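Working Rules for a Two-Arm Tabletop Cell
Project report, Sep 7, 2018
Heidrun Fuchs

1. What the project was for

The Clilus bench in our lab has two arms that share one tabletop. The first groups to use it wrote their own instructions, and by April there were four versions in the binder, two of which disagreed on who was allowed to clear a stop. My task was to replace them with one set of rules that a new student could read before a first session and follow without asking.

I did not try to write a safety standard. The lab already has a general machine policy and the rules here sit under it. Where the two overlap, the lab policy wins.

2. How I worked

I read the old instructions and the session log, which had 928 entries when I copied it. I sorted the entries by what the operator had written in the remarks column. Many had no remark at all. Of those that did, the ones I cared about were stops, drops, and notes about cables.

I then sat in on sessions run by the Mukier group and the Berchtold group. Both do pick and place with small objects and bowls, but they set up the table differently. Mukier tapes marks on the mat for each bowl. Berchtold places them by eye and writes the position down afterward, if at all.

3. Rules for the shared area

The middle of the mat is treated as shared. Only one arm may enter it at a time, and the operator says out loud which one before it moves. The other arm holds still on its own side. Each arm has its own bowl on its own side, and objects are passed across only if the task sheet says so.
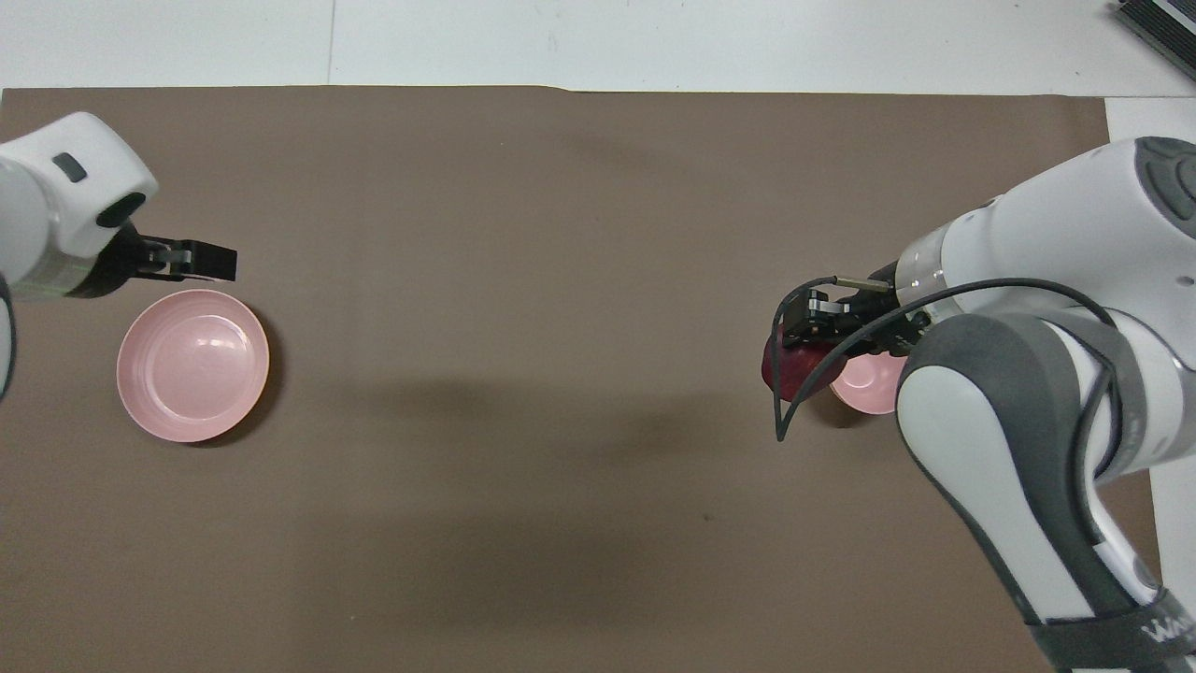 An arm that is holding something has priority. The free arm waits, even if its move was planned first. This came from the log, where several drops were noted right after someone paused a loaded arm to let the other one go by.

Hands stay off the mat while either arm is enabled. To move a bowl or pick up an object, the operator disables both arms, reaches in, steps back, and enables them again. Disabling one arm only is not enough. The old Dristus instructions allowed it and I have taken that out.

4. Cables

Any cable at a gripper has to be checked through the full turn of the wrist before the first run of the day. Move the wrist slowly both ways and watch for a loop that pulls tight or gets between the fingers. If the cable has been re-clipped, do the check again.

5. Stops

Anyone in the room may press stop. Only the operator named on the sheet may clear it, and the reason goes in the log before the next run. "Unknown" is an accepted reason. A blank is not.

6. Trial and what is left

I tried the rules in 8 sessions. In 2 of them the operator forgot to call the arm before it entered the shared area, both times late in the session. I have moved that rule to the top of the card taped next to the bench.

The rule on clearing stops was followed every time. The cable check was done but often not written down, so the sheet now has a box for it.

Still open is what to do when the operator changes in the middle of a session. For now the new operator signs the sheet and repeats the cable check. The speed limits also need another look. I kept the numbers from the old binder and did not test them.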